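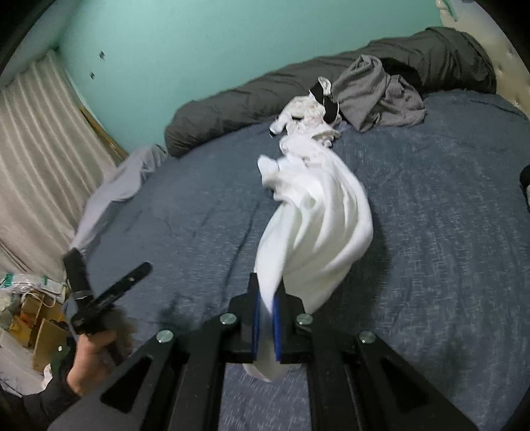 Wrist view, one unit: white cloth pinched over the bed, second unit in the other hand.

Ticket: Bed clothes set, grip events not matching video
Project: Drirolden / soft goods
Opened by: Delphine Gallagher
Assigned: Ravinder Fehr
Status: Open, waiting on re-export

Gallagher, 9:40 am
Out of 600 episodes in the November batch, 100 come back from the Prarar checker as "no grasp". I opened 15 of them by hand. In every one the fingers close on cloth and you can see it. So either the checker is wrong or our width signal is. The vendor notes say the checker is "tuned for fabric". I'd like to see on what fabric.

Fehr, 10:15 am
My guess is that thin cloth lets the pads close almost all the way, and the checker reads full close as a miss. Can you send one open-hand stretch and one pinch from the same bedroom session? I want the raw width for both, not the smoothed one.

Gallagher, 11:05 am
Sent. Raw width looks fine with the fingers open. When they close on a single layer it drops under the cutoff, and that's your miss. On a thick bunch it stays above.

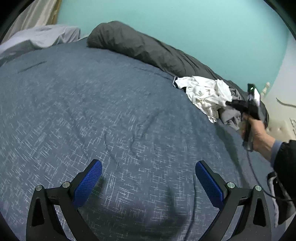

I'm still not convinced that explains all 100. A few of the flagged ones have a fat wad of cloth between the pads and should have passed on any cutoff. Kadri Zariņš says the two units were started 26 frames apart on some takes. If the width from one hand is being paired with the video from the other, we'd get the same result and never know it.

Fehr, 1:30 pm
Checked the pairing. Left and right are swapped in the export for some takes, so Kadri's half right. The start gap is real too, but the sync step is supposed to fix it. "Supposed to" is from the readme, I haven't tested it.

Please don't relabel anything by hand yet. Last time we did that on Doucet we ended up training on two versions of the same episode.

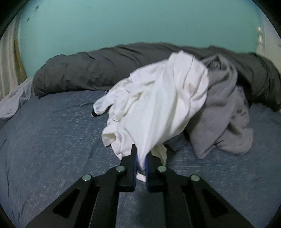 White garment in the pads, gray one heaped beside it. Use for the cutoff test.

Gallagher, 2:10 pm
Fine, no relabeling. But I don't want the cutoff simply lowered until the flags go away. That would pass real misses as well, and the policy would learn to close on air and call it a pick.

Fehr, 2:25 pm
Agreed. Plan for now:
1. Fix the left/right swap and re-export.
2. Run the checker again with no other change.
3. Only then look at the cutoff, with known misses mixed in.
Hamisi Mbwambo has the export script – ticket stays open until he posts the new count.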